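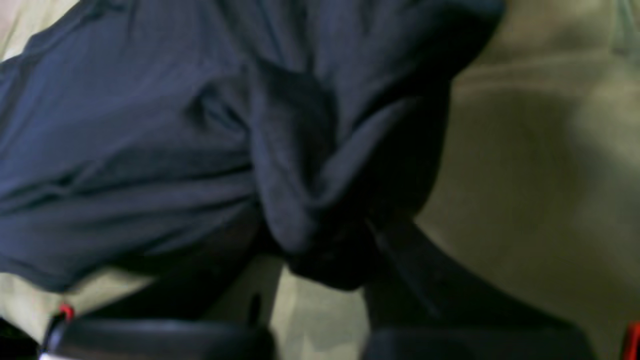
How Does a Robot Learn to Fold Laundry?

You can probably fold a T-shirt while you are talking to a friend or humming a song. For a robot, it is one of the trickiest jobs in the whole house! The students in the Tumberg Robot Club have been working on it since July, and they have learned a lot about cloth along the way.

Think about a toy block. If you pick it up, it stays the same shape - easy! Now think about a shirt. Pick it up by the sleeve and it droops. Pick it up by the middle and it bunches into a lump, with folds hiding behind other folds. Every time the robot grabs it, the shirt turns into a brand new puzzle.

"At first I thought we had broken the robot," says Dwynwen Trevor, who is 9. "But cloth is just really wiggly."

So the club practices. One student guides the robot's arm through each move, the way a grown-up might hold your hand while you learn to write, and the computer saves every try. So far they have saved 1,435 of them, which is an awful lot of folding.

Their coach, Cornel Sandu, gives everyone 30 minutes at the controls, and then it is the next person's turn - even if the shirt is still in a heap.

Want to try it at home? Put on thick mittens, close one eye, and fold a T-shirt using just your thumb and one finger on each hand.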